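Setting the Table: How Students in Shared Housing Eat Their Evening Meal

Project report, Introduction to Household Studies
Sarita Kushwaha and Nabila Ouali

1. Background

Our project began with a question from the September reading list: do people who live together still sit down to eat together? Most of the books we were given deal with families. We wanted to look at students, who share a kitchen but often have different class times, different budgets and different ideas of what dinner is.

We chose Kunavness, a group of student houses a short walk from campus. Each house has one kitchen and one table. We left out the two houses under repair, because the people living there had been moved to rooms with no kitchen.

2. Method

We used a short paper survey and a meal diary. The survey went to all 174 residents and asked where they ate, with whom, and whether they set a table first. We got 108 surveys back. The diary was harder to fill in, and 71 people kept it to the end of the study period. Together they logged 3,948 meals and snacks, which we typed into a spreadsheet by hand.

Sarita did the survey coding and Nabila did the diaries. We then traded a share of the sheets and coded them again to see if we agreed. Most of our differences were over what counts as a meal. A bowl of cereal at 10 p.m. was a snack to one of us and dinner to the other. We settled on the resident's own word for it whenever there was one.

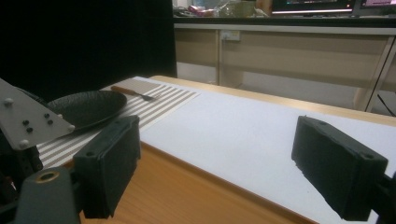 We also had to decide what "setting a table" means. Some residents said yes if they had wiped the table, and others said yes only if there were plates, glasses and napkins. We coded the answers in two steps. The first step was the surface, meaning whether anything was put over the table before the meal, such as the white sheet in the photo. The second step was the place setting itself. A resident could score on one step and not the other, and many did.

3. Results

Eating alone was the most common pattern in the diaries. This was true in every house. Shared meals were bunched in the early evening, and they were more likely when one person had cooked for the others. When people cooked separately they tended to eat separately, even if they were in the kitchen at the same time.

Residents who ate alone rarely set a place. They took a plate to their room or ate standing at the counter. Several wrote that it felt strange to lay out silverware for one person. One diary entry said, "I own two forks and they live in the sink."

Shared meals were different. In most of them somebody put out plates and silverware before the food was ready. The person who did this was usually not the cook.
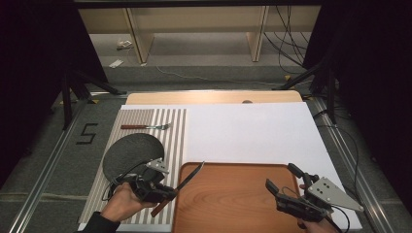 In the survey comments, residents described this as a fair trade. The cook was let off the other jobs, and whoever set the table was often let off the dishes too. Two houses had a written list for this. The other houses had nothing in writing, and their answers about who did what did not always match.

4. What goes on the table

The last part of the survey asked what residents own. Plates and mugs were the items people most often brought from home. Glasses were mostly left behind by earlier residents. Very few people had bought a tablecloth.

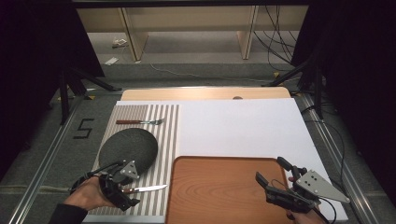
Placemats came up more than we expected. Residents who had them said they were cheaper than a tablecloth, easier to wash, and could be taken along when they moved out. They also mark out one person's space, which may matter at a table that several people use for homework. On a striped mat like the one shown, with a fork laid across it near the top, it is clear that a place is meant for someone. Residents with placemats reported setting a place more often, but the group was small and we can't say which came first.

5. Limits

All of our data came from one group of houses. People who dislike shared meals may have skipped the survey. The diaries depended on memory, and some were clearly filled in several days at a time with the same pen and the same wording. We did not ask about cost, and we should have, as many comments mentioned it.

If we did the project again we would interview one person from each house before writing the survey. We would also print the diary on smaller sheets, which could be kept in the kitchen.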